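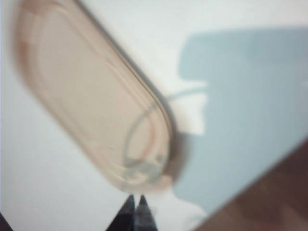 Folen has stopped all unattended packing runs at its Sitgate site after a robot arm failed to let go of trays it had been told to release.

The fault showed up in March on a bench job where an arm moves small goods between a shallow tray and a cardboard box. The gripper closed on the lip of the tray as programmed but stayed shut when the open command was sent. The arm then carried on with its next move and dragged the tray across the bench. It happened 18 times in a batch of 1264 cycles.

No one was hurt. In 2 of those cases the arm pushed on until its force limit cut in – later than it should have, according to the company.

Anwood, which supplies the control software, has traced the trouble to a timing error. The controller was treating the open command as finished before the fingers had moved. A patch has been sent out, and customers running the same version have been told to keep speeds down until it is installed.

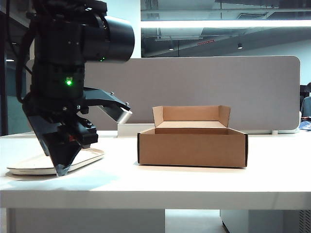 Vashisht, the firm that services the arms, said the patch was welcome but would not be enough by itself, and that it wanted a finger position check added before every move. It also asked for the force limit to be lowered on any bench where people work within reach of the arm.

Folen said it would make both changes. Packing at Sitgate will go on in the meantime with an operator at the stop button for each run, and at reduced speed. The company expects the night shift to be the last to return to normal, as it has the fewest staff on the floor.

The site's larger palletizing line runs on a different controller and is not affected.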